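Snack drawer news! I finally cleared it out on Wednesday, and I have opinions. There were 11 bags in there, two of them already open and folded over with a binder clip (you know who you are), and one box of Vulter oat bars that had gone so hard I could knock on the table with them. Out they went.

So the drawer is officially restocked, and I tried to get a better mix this time. More salty, fewer things with raisins. I also went for the small bags, as the big ones go stale by the next morning and then everyone eats them anyway and complains.

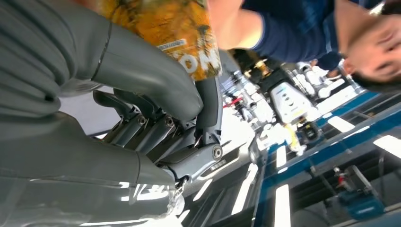
*By Zuzana Sokol*

My favorites so far are the ones in the crinkly yellow-orange and brown bags. They're crunchy, they're a little too salty, and I had one at 11 in the morning with my coffee, which I don't regret at all! Dennis says they taste like the chips his grandmother kept on top of the fridge. Eimear wants something with chili, so I've put that on the list for August.

The jar is still on the shelf next to the mugs. It's 60 cents a bag, same as before, and if you only have a dollar just take a second one next time and call it even (I'm not chasing anybody for 20 cents). Requests go on the sticky note inside the drawer. Please write neatly, I still can't work out what "bleen nuts" are.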